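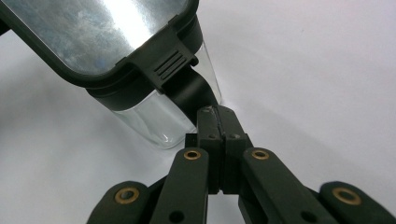
Kitchen chores, set 2: lids, tubs and latches

Clear plastic food tub, black lid, with the fingertips closed on the arm of the latch. The ridges on the tab are there for a human thumb. A two-finger gripper has to find its own place to hold.

About this gallery

Declan Lockyer keeps this page for the Pusbridge household tasks project. We want to know which everyday jobs a machine can do yet, in a kitchen or behind a shop counter. The short answer in May is a few of them, slowly.

Snap-on lids are on the list because every kitchen has them and they are harder than they look. The latch needs a firm push in one direction while the tub stays still. People use their other hand for that and don't think about it.

Our task list has 172 jobs, and 15 of those involve a lid of one kind or another. Clear plastic and shiny black plastic are both awkward for cameras - one shows what is behind it, the other shows the sky.

Wiping a flat worktop is close to being solved. Packing leftovers is not, and we would not put a date on it.

Next set: drawers and cupboard doors, from the Holmgren kitchen.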